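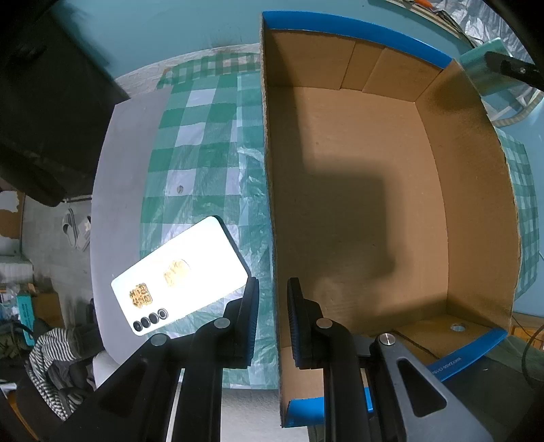
White phone, two gold stickers on the back, and the box with the blue tape.

Packing up old phones for resale — stickers on or off?

florkgate_mike
Posted 2020-09-13
I'm clearing out the spare phones from our office before we move. They're all going in one big cardboard box to a buyer who takes mixed lots. The white one in the photo has two gold stickers on the back, one with dark printing on it. Several of the others have stickers too. Do I peel them off before I ship, or leave them? The buyer's form doesn't say. Box and tape are what I had in the supply closet.

Bukow
Leave them. If you peel a sticker off a glossy back you get glue residue, and then you have to clean that, and then you find out the glass under it is a different shade. A buyer of mixed lots doesn't care.

tess_r
I would take them off. I bought a lot of 39 phones in May and every one had some company's inventory sticker on it. I spent two evenings with a hair dryer and a plastic card. I marked the seller down for it.

Bukow
You bought them cheap because of that, though.

tess_r
Not that cheap. I paid 1179 for the lot and the listing said "clean."

Ruben Segers
I did returns at a warehouse for nine years. Before you peel anything, read what is printed on the sticker. If it's your own asset number, write it down against the serial number and then remove it. If it's something the maker or a repair shop put on, leave it alone. Some buyers use those to check the phone against their own list.

More important than the stickers: don't put bare phones in a box that size. The one in the photo has a flat floor and no dividers that I can see. Four camera lenses in a row on the back of that phone, and the next phone will be lying right on top of them. Wrap each one by itself. Paper is fine, bubble wrap is better.

florkgate_mike
Good point about the lenses. I have bubble wrap, not sure I have enough. Would one layer between rows do it? I'd lay them flat.

Ruben Segers
One layer between rows stops them from knocking top to bottom. It does nothing for the sides. Stand them on edge in sleeves if you can get sleeves.

hallway_jen
Also use a smaller box, or two. I shipped a half-full big one with Fevero and the corner was crushed when it got there. They turned down the claim because there was too much empty space inside. Claim number ended in 3430, I still remember it.

Bukow
Two boxes means paying shipping twice. Fill the space with crumpled paper and it will hold up fine.

hallway_jen
Mine had crumpled paper in it. It packs down.

Jacobs
Is that blue tape with white printing on it regular packing tape? If it's painter's tape it will let go in a hot truck. Run your thumb under the end of it. If it lifts easily, put clear packing tape over the bottom seam and both top seams.

florkgate_mike
I'll check. I didn't pick it out, it was on the shelf. I have a roll of clear as well.

tess_r
Reset them and sign out of the accounts before you wrap anything. Four of mine were still locked to somebody.

florkgate_mike
Resets are done. I looked at our asset list and the stickers are ours, so I'm going to log the numbers and take them off. Going with two smaller boxes and sleeves. The sleeves should be here before the pickup.

Bukow
Your time, your money. I'd still leave them on.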